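Subject: Re: Knurled pads or smooth ones for bagged goods?
List: Coseston bench robotics list

Following up on the question about finger pads. We have had the knurled set on both arms at Ketinville for most of December, so I can say a bit about how they compare with the smooth ones. Wrist view and head view of the same bench: 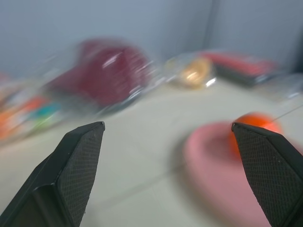
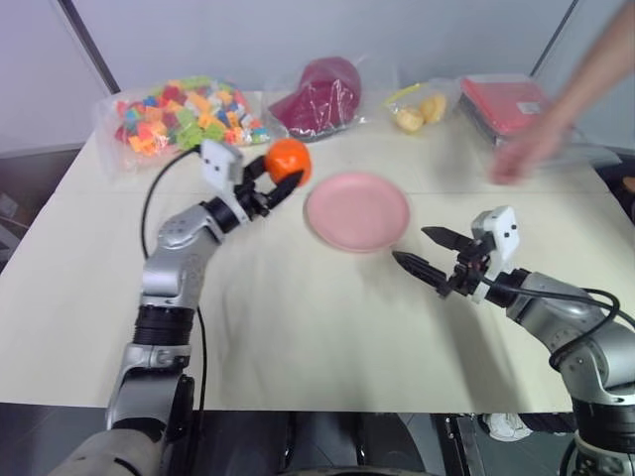

1. The fingers

The knurled pads hold round things better than the smooth ones did. With an orange, the smooth pads let it creep towards the tips as the arm lifted, and we had to close harder than I liked. On the knurled set we run 11 per cent less closing force on the same fruit and it stays where it is. The change took an evening, mostly spent finding the right hex key.

Thin film is where I would be careful. The knurling catches on loose plastic and sometimes takes a fold of bag along with it. If the item inside is stiff, like a wrapped box, this does no harm. If it is a cap in a big loose bag, you can end up lifting the bag and leaving the cap to swing.

2. The cameras

The wrist camera sits low and looks out between the fingers, so you always know where the tips are. The price is blur. Whenever the arm moves at working speed the fingers stay sharp and everything behind them smears. We tried a shorter exposure and then had to add a lamp, which put glare on all the wrapped items. In the end we went back to the longer setting and only trust the wrist picture once the arm has settled.

The head camera covers both arms and the whole row at the back of the table. We use it to pick the target and the wrist one for the last bit of the approach.

3. The controller

We are using the Meveo controller for both arms. The older Henriques box is still on the shelf and works, but it takes one arm only, and running two of them side by side gave us a lag between left and right that I never got rid of. The Meveo was 3,495 with the cables, before VAT. Set the cable slack before you mount the brackets. Ours pulled tight at full reach the first time and I had to redo the lot.

4. Numbers so far

174 attempts with the knurled pads, all on the fruit and plate job: pick up the orange, put it on the plate, open, back off. I have not done a proper count for the bagged items and would sooner not guess. My plan is to do 100 with each set of pads on the same items and post the table when it is finished.

One more thing on the plate. A raised rim is a nuisance if you come in flat. Tip the wrist a little and aim one finger just under the edge.

Earlier message from the list:

> Has anyone here changed from smooth to knurled pads on a
> two-finger gripper? We handle a mix of loose fruit and things
> in clear bags, and the smooth pads are fine on the bags but
> poor on anything round. I don't want to swap fingers halfway
> through a run.
>
> Also wondering if a wrist camera is worth the bother when we
> already have one overhead. And is the Henriques controller
> still all right for two arms, or should we be looking at
> something newer?

On swapping halfway through a run: we don't. One option I have not tried is a knurled pad on one finger and a smooth pad on the other. If anybody has, please post how it did on thin bags.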